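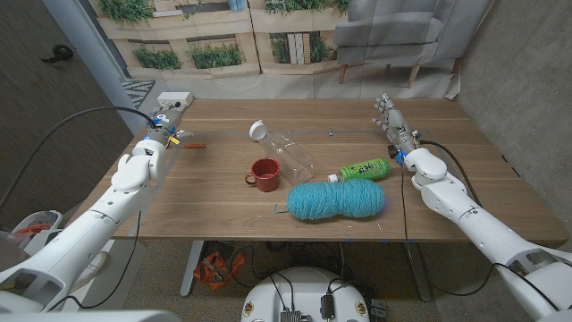
The craft table, with the turquoise yarn, red mug and bottles

Keeping yarn clean on a shared table?
Menaka Bandara, 12/04/2025
Hi all! My light wood table is where I knit, drink my tea and drop everything else, bottles included, and I do love having it all within reach. But I've just started a blanket in turquoise and I'm scared of a spill. How do you folks keep a skein safe without giving up your tea?

Samina Tarar
Oh, I feel this one! I lost a cream skein to coffee last August and sulked for days. Now my mug lives on a coaster at the back, on the side away from my yarn hand, and the skein goes in a deep bowl in my lap. Bottles get their caps on tight, even the empties (you always think they're empty). If you do spill, blot it, don't rub, then soak it in cool water for 4 minutes or so and lay it flat on a towel.

Obaidul Mollah
get a lid for the mug

Rajitha Gunawardena
I wind mine into a ball first and keep it in a zip bag with one corner open. Works nicely, and the cat has lost interest!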